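Grarkeo Forum > Handling and Manipulation > Rules and Good Practice

Topic: Work rules for five-finger hands on textile tasks - what do you write down?

Page 1 of 1

plosex_bench
Posts: 87
Hello all. English is not my first language, so please ask me if something is not clear.

I must write a work instruction for our group at Wiltside. We have rules for our arms with two-jaw grippers and they are good rules. But now we also use five-finger hands on cloth, and the old text does not fit. For example the old text says "check the jaw pads before each shift." A hand has no jaw pads. It has many joints, and every joint has a gap where a thread can go in.

What I have in my draft until now:

1. Before the first run, open and close every finger alone, at low speed, with nothing under the hand.
2. Look into the gaps between the finger segments for lint or thread. Remove it only with power off.
3. The operator keeps one hand free for the stop button during every run with cloth.
4. No person touches the cloth while the hand is enabled, also not to make it flat.
5. Write the run number and the name of the cloth in the log before the run, not after.

I would like to know what you have in your documents and what you would remove from mine.

mv_tolerance
Posts: 1,325
Rule 4 is going to be broken on day one. People always reach in to straighten the cloth. If you forbid it with no other way to do it, they will do it when you are not looking, and your log will say everything is fine.

Give them a hold mode. Speed zero, motion blocked, the light on the cell changes, then hands may go in. We had this at Pettigrew on the folding station and the shortcut stopped by itself.

plosex_bench
Posts: 87
Thank you. But is your hold mode a real safety function, or is it the controller which promises not to move? For me these are two different things. If it is only software of the application, I would not like to write in a rule that a person can put the fingers there.

mv_tolerance
Posts: 1,325
Fair question. Ours went through the safety controller. If yours does not, then keep rule 4 as it is and accept slower work.

linty
Posts: 42
I would remove "at low speed" from rule 1 and put a number. Low speed is what each person thinks it is. Our sheet gives a percent of maximum and the panel is locked to it during the check.

Also please add something about the cloth itself. Loose loops, fringe and open weave are the worst. We sort the cloth in two groups before it comes near the hand. Smooth woven with finished edges is free to use. All the rest needs a second person to look first.

quarterturn
Posts: 47
I don't agree with the two groups. A finished edge today is a frayed edge after enough runs. Sorting by type gives a good feeling and then everybody stops looking. I prefer one rule for all cloth: pass it through your hands before the session, and if you find a loose thread, cut it or take another piece.

linty
Posts: 42
You can do both, no? The group tells you who must look. Your rule tells you how to look.

quarterturn
Posts: 47
You can. But every extra line in an instruction makes the other lines weaker. Ours had two pages and the new people read only the first.

plosex_bench
Posts: 87
I take the point with the length. My limit is one page, letters big enough to read when standing.

About status lights I also have a question. On our hand there is a blue light strip on every fingertip, and the thumb has it too. In my draft I wanted to write "blue means enabled, stay out." Then a colleague told me that the color can be changed in the settings. So I think now that the rule should not depend on the fingertip color at all. The state must be read from the cell panel only, and the fingertips are extra information.

It is a rose-print cloth in our list, name "R", and the hand works over it with the fingers side by side and the thumb apart:
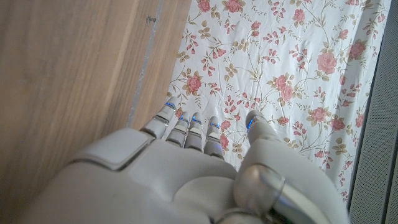
mv_tolerance answered that a color which anyone can change in a menu should never appear in a safety rule, and that the draft should name one single place where the state is read. He also wanted the settings menu behind a password, with the changes written in the same log as the runs.

linty
Posts: 42
Agree about the panel. One small thing for the log, please do not use only a letter for the cloth. We had "A" to "F" and after a wash no person knew which one was C. Sew in a label or write on the hem with textile marker.

plosex_bench
Posts: 87
Good, I will do it with labels. New version after your comments:

1. Finger check with nothing under the hand, speed locked at the value on the panel.
2. Power off, then look in all gaps of the fingers and the thumb.
3. Pass the cloth through your hands. Loose thread: cut it or change the cloth.
4. No hands on the cloth while enabled. Read the state only from the cell panel.
5. One hand free for the stop button.
6. Log before the run: run number, cloth label, changed settings.

I left out the two groups for now. Sorry linty, I will look at it again in April when we review the page.

linty
Posts: 42
No problem, but write down how many times you cut a thread until then. Otherwise in April we have the same discussion with the same opinions.

quarterturn
Posts: 47
Rule 2 should say who turns the power back on. With us it is the same person who looked in the gaps, and only this person.

plosex_bench
Posts: 87
Yes, this was missing. I add it to rule 2, and a column for cut threads in the log.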